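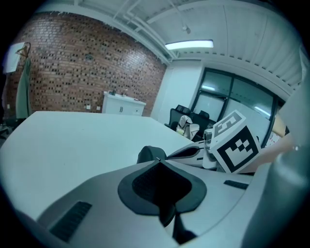 Two Grippers, One Table

Home | Builds | Interviews | About

Last updated January 30, 2022

Ashwin Thevar has been building hand-held grippers at the Jaltbridge shared workshop for 11 months, which is 4 more than he promised his wife. The white table is his by squatter's rights.

"The first one pinched me," he says. "The second one pinched everybody."

The black-and-white cube rides on top so software can work out where the gripper is. "I printed the first marker mirrored. I blamed the code until April."

And the budget? "Under 500 dollars — if you don't count the parts I broke." He doesn't count them. Next he wants a softer pad, and a drawer that locks.

17 comments | 2,116 shares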